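September, by Hartmut Hinrichs

The Corner at Saren

Woldegiorgis had been teaching the planner to cross streets since spring, and by run 317 she talked to it the way my aunt used to talk to her tomatoes. "Take your time, love," she'd say, and the planner, which we called Nunura, would take all the time there was. It stopped at every joint in the paving, sure that each dark line was a ditch.
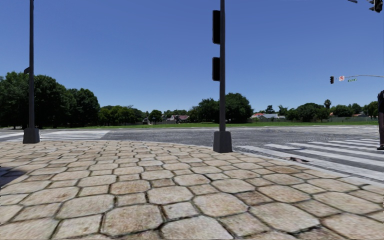 Run 318

She raised the step threshold, poured us both some tea, and set it going again from the stones by the signal pole. Nunura thought for 43 milliseconds (an age, for her!) and rolled straight over the first joint, then the next, right up to the white bars, where she waited for the person at the crossing to go first.

"Well, look at those manners," said Woldegiorgis, and saved the log twice.

Contact Stirivov Stories | All rights reserved | Back to top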